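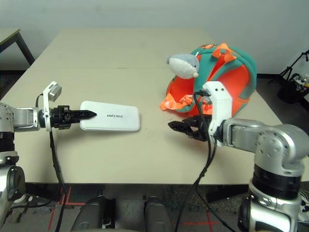
What does "fragrance-free" mean on a face cream?

It should mean that nothing was added to the cream to give it a smell. "Unscented" is a looser word. A maker can put in a masking scent to cover the smell of the other ingredients and still print "unscented" on the front. If perfume bothers your skin, read the ingredient list and skip the front of the jar.

Is "hypoallergenic" worth paying extra for?

I wouldn't. In the United States there is no federal standard a product has to meet before it can use the word. Two creams with the same claim can have very different things in them, and one may still give you a rash.

What about "dermatologist tested"?

Tested how, on whom, and what happened? The label hardly ever says. When Iolo Skyrme wrote to Prollden asking about its night cream, he was told the test had 20 people in it and the results were private. That leaves you with a number and no answer.

Do I need a separate eye cream?

Most people don't. Compare the ingredients with the moisturizer you already own. The Lorkeck eye cream and the Lorkeck day cream list the same first nine ingredients in the same order, and the eye cream costs $38 for a much smaller jar. If your regular moisturizer doesn't sting near your eyes, keep using it. 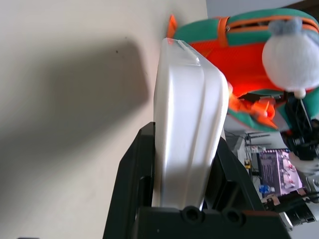 LABELS AND DATES

What is the little open jar with a number and an M?

The number of months the product is meant to be good for after you open it. 12M is twelve months. Write the opening date on the bottom with a marker or you will never remember it.

Can a cream be 100 percent preservative-free?

Some can, mostly products with no water in them, such as balms and plain oils. A watery cream in an open jar is another story. Either something in it is doing the job of a preservative under a nicer name, or it will spoil. Ask which.

The ad says 273% more moisture. More than what?

Good question. Usually more than bare, untreated skin, measured a short time after putting it on. Plain petroleum jelly would probably look impressive in the same ad. Look for the small print under the star.

How do I try a new product without wrecking my face?

Put a little on the inside of your arm twice a day for a week or so. Stop if it itches, burns or turns red. A bad or lasting reaction is one for a doctor, and take the package with you.

Answers by Emlyn Llewellyn. Last updated July 7, 2018.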